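Raketcombe Listens: Frequently Asked Questions

Raketcombe Listens is an audiobook subscription for fiction in translation. We love these books to an unreasonable degree, and we get a lot of mail about how it all works, so the answers to our most common questions are collected on this page. Updated every May, or whenever we get asked the same thing enough times in one week.

JOINING

What do I get as a member?
Full run of the catalog, which stands at 509 titles as we write this and keeps growing! Novels, novellas, short story collections, a shelf of ghost stories we are very proud of, and the whole Imness Night Readings series. You can stream or download, and there's no monthly credit system. Listen to one book a year or one a day.

Is there a free trial?
Yes, it runs 22 days. We picked that length after watching how long it took new listeners to get through a full-length novel at an ordinary commuting pace, and then we added a little for the people who rewind (we rewind too).

Can I share an account with my family?
Please do. One membership covers everybody under the same roof, and each listener gets a separate bookmark, so your teenager can be nine chapters ahead of you without ruining your place. Two people can listen at the same moment. A third will get a polite message asking them to wait. 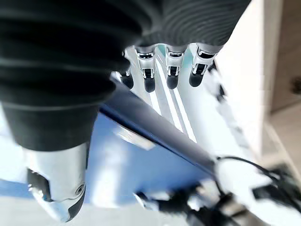 Silver and black fingers, seen below a ribbed black sleeve.

Do you sell gift memberships?
We do, in lengths of three, six or twelve months. You can print the gift card at home or have us email it on the morning you choose. It goes out at 8 a.m. in the recipient's time zone if you give us their zip code, and 8 a.m. in yours if you don't.

THE BOOKS

How do you choose what to record?
We read constantly and argue about it. A book makes the list when at least one of us can't stop talking about it and the translation sounds good out loud. That second part matters more than you'd think! Some wonderful translations are full of long parentheses that work beautifully on paper and tie a narrator in knots. We usually try a chapter in the booth before we go after the rights.

How many languages are in the catalog?
Right now, 61 source languages. Japanese, Spanish and French have the most titles. If you'd like to wander off the main road, sort by "Fewest titles first" on the Browse page. It's our favorite button on the site and hardly anyone has found it.

Do you ever record books in the original language?
Now and then. A few of the poetry collections come as double recordings, with the original first and the English right after. Look for "Both" beside the running time.

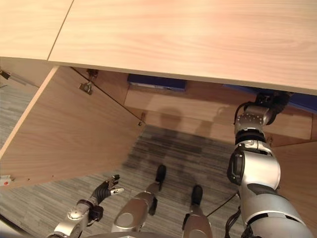

Open cabinet door in light wood.

Are any of your recordings abridged?
None of the novels. The Utham Sampler is made up of excerpts, on purpose, and each track tells you at the end which book it came from. If you start the Sampler on a long drive, expect to come home with a list.

What is the Fang series?
Fang is our name for the scary stuff: short horror and ghost stories, each under an hour, with one narrator and no sound effects. Please don't start with the one set in the lighthouse if you live by yourself. Start with the one about the piano tuner, which is creepy but kind.

Do translators get credit?
Always, and on the cover, right next to the author. They're also named in the opening lines of every recording. Many of our members follow a translator from book to book, so we made the name clickable. It's such a good way to find your next listen.

LISTENING

Which devices work?
Any phone, tablet or computer with a current browser. There's also an app, which you'll want if you plan to download. Smart speakers work through Bluetooth for the time being.
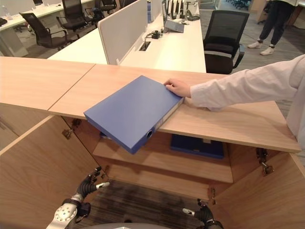

How do I change the narration speed?
Tap the small clock at the bottom of the player and slide it left or right. The player remembers a different speed for each book, so you can take a slow, quiet novel slowly and hurry through the back half of a thriller. To go back to the normal speed, tap the clock twice.

Why did my bookmark jump backward?
This happens when you've been listening offline on one device and then open the same book on another. Connect the first device for a minute and the newer bookmark wins. If you've lost your place entirely, every chapter has a one-line reminder of how it begins, with no spoilers.

Can I read along?
For many titles, yes. Look for the page symbol beside the running time. Read-along text highlights by sentence, and you can make the type very large indeed.

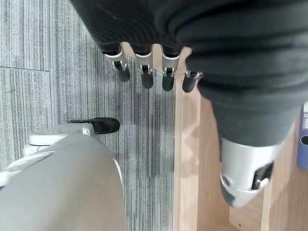

BILLING AND HELP

When will I be charged?
On the day your trial ends and then on the same date each month. We send a reminder two days before the first payment.

How do I cancel?
Account, then Membership, then Cancel. It's one page and you won't be asked to explain. Your bookmarks and wish list stay put for a year in case you come back.

I found a mistake in a recording. Should I tell you?
Oh, please! Use "Flag this moment" in the player, which sends us the exact second. We re-record small fixes in batches, and you'll get a note when yours goes live.

Can I suggest a book?
Yes, and we read every suggestion. Tell us the title, the author, the translator if there's an English edition, and what you loved about it. Use the Suggest form in your account, or write to the general inbox if you're not a member yet.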